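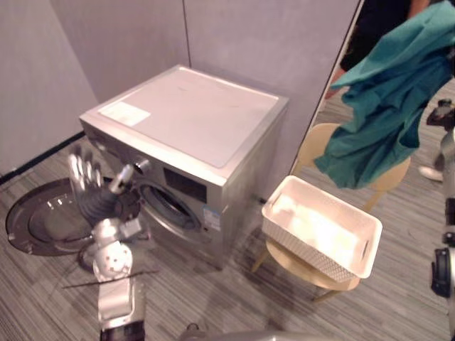

4. Preparar o posto de lavagem

Esta secção destina-se a quem vai trabalhar ao lado do robô na lavandaria, e também a quem assinou a encomenda. Leia-a antes da primeira carga. O folheto comercial da Prollex fala em «autonomia desde o primeiro dia»; na instalação de Pranville, a equipa levou quase 46 turnos até deixar de ter uma pessoa sempre ao pé da máquina.

4.1 Antes de ligar

1. Encoste a máquina de lavar ao canto e confirme que a porta abre por completo. Uma porta a meio curso é a causa mais frequente de paragem.

2. Coloque o cesto num apoio estável, à direita da máquina. Uma cadeira serve, desde que não deslize na alcatifa.

3. Retire do chão varas, cabos soltos e calçado. O robô desvia-se do que reconhece, e reconhece menos do que se espera.

4. Verifique se os dedos de ambas as mãos abrem e fecham sem prisão. Faça-o com o braço desligado.

5. Registe na folha do posto o nome do operador responsável. Se o campo ficar em branco, o turno não começa.

Nota: o robô não lê etiquetas de composição. A separação por cor e por tecido continua a ser feita à mão, antes de a roupa chegar ao cesto. Quem planear os horários deve contar com esse tempo — a folha de cálculo que acompanha a proposta não o conta.

4.2 Primeira carga

6. Escolha o perfil Rorora no painel de comando do robô. Os outros perfis foram afinados para roupa de cama dobrada e não devem ser usados com vestuário.

7. Apresente uma peça de cada vez, segura pelos ombros ou pela cintura, e espere que a mão feche antes de largar.

8. Mantenha-se fora do espaço entre o robô e a porta aberta da máquina. É ali que o braço muda de direção sem aviso sonoro.

9. Quando o robô der a carga por terminada, espreite para dentro do tambor. Procure peças presas na borracha.

10. Feche a porta e escolha o programa pessoalmente. A função de rodar o seletor existe, mas está desativada de fábrica na velocidade 800 e não recomendamos ativá-la.

CUIDADO: não puxe uma peça que a mão já tenha agarrado. Prima a paragem de emergência e só depois liberte o tecido.

CUIDADO: o vidro da porta engana os sensores de distância. Se o braço parar junto dele e o painel mostrar o código 171, recue o robô manualmente. Não o reinicie no lugar.

4.3 O que muda para a equipa

O operador deixa de se curvar tantas vezes para o tambor. Em troca, passa a vigiar, a passar peças e a anotar falhas, e isso cansa de outra maneira. Waltraud Zwahlen, que coordenou o arranque em Pranville, pediu que ninguém ficasse mais de duas horas seguidas neste posto. Mantivemos o limite.

A versão anterior deste guia dizia que o robô «substitui um operador por turno». Retirámos a frase em fevereiro. Os dados que temos não a sustentam, e havia chefias a usá-la para fechar escalas.

As falhas anotadas servem para corrigir o equipamento. Não devem entrar na avaliação de quem as anotou. Se lhe pedirem o contrário, mostre esta página.

4.4 Fim do turno

11. Recolha os dois braços à posição de repouso e corte a alimentação no interruptor traseiro.

12. Deixe a porta da máquina aberta e o cesto vazio para o turno seguinte.

13. Entregue a folha do posto. Para os armários de comando Fujimoto, siga também a secção 11.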